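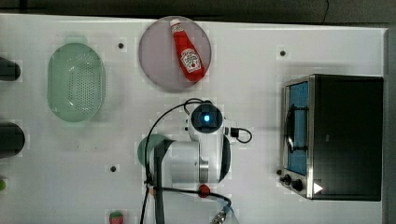 Written by Eftychia Rallis, tableware and play kitchen sets, with Ruby-Lee Wihongi
Last revised in September

About Aretti

Aretti specifies, checks and supplies play kitchen sets for preschools, therapy rooms and home economics classrooms. The company was started by Eftychia Rallis, who had previously bought tableware for a school meals contractor. Ruby-Lee Wihongi joined in the second year and runs intake and spares. There are 12 employees at two addresses. The office and sample room are at Sarantis Yard; stock is held at the Pladimura warehouse.

What we supply

A standard Aretti set covers three groups of items: vessels, servingware and food pieces. Vessels are bowls, cups and colanders. Servingware is mainly round plates, with or without a rim. Food pieces include fruit, vegetables and bottled condiments such as ketchup. Small appliances are a separate group and are ordered by the piece.

Colors are kept pale on the vessels and plates and strong on the food. A red bottle on a gray-mauve plate can be picked out from across a room, and a child sorting items can work from color first and shape second. We hold the pale green, light blue and muted pink-gray ranges all year. Darker greens are stocked when our suppliers run them.

The product line is catalogued under the name Zaneck. A Zaneck number has a group letter, a two-digit shape code and a color code. The shape code does not change when a color is discontinued, so a replacement cup can be ordered against an old number and will have the same rim diameter and height as the original. The catalog currently lists 400 numbers.

Food pieces

Fruit comes in two constructions. Hard fruit is molded in one piece and can go through a dishwasher. Plush fruit is sewn and filled, and is surface wash only. Customers often mix the two, and we have no objection to this, but the two types should be stored apart after cleaning. Bananas are the most requested plush item. Oranges, tomatoes and strawberries are the most requested round pieces — strawberries are also the piece most often lost, and are sold singly for that reason.

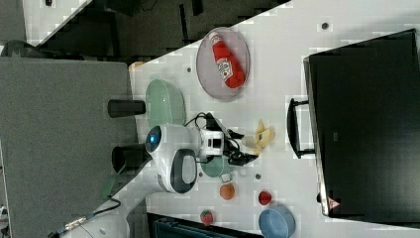 How a set is laid out

Every new combination is put on a white table in the sample room before it gets a set number. The plate goes down first. Vessels are placed next, with space left for hands, and food pieces go last. We look at whether neighboring colors separate clearly, whether a bowl of a given shape hides the item behind it, and whether the whole set can be reached from one side of the table.

Layouts that pass are written up on a single sheet with the Zaneck numbers, a placement sketch and a storage note. The sheet ships in the box. Spare sheets are free on request.

Where a set includes a toaster oven, it takes one side of the table, and the vessels and plate take the other. The oven door needs clear space in front of it, and the cord should run off the nearest edge. 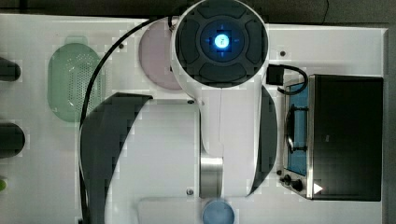
Customers with narrow tables may prefer to put the oven on a separate stand at the same height. The sheet gives both arrangements.

Intake and spares

Deliveries to Pladimura are opened by Ruby-Lee's team. From each batch, 17 pieces are drawn and compared with a reference sample for color, rim finish and, on colanders, clean perforation. A batch that fails goes back whole. The warehouse holds 2,000 spare pieces, mostly cups and small food items.

Spares orders received before noon leave the same day. Please quote the Zaneck number, found on the packing sheet. If the sheet is missing, send the outside dimensions and the color, and intake will match it.

Visits

The sample room is open to schools and therapy services by appointment, mornings only. Allow an hour.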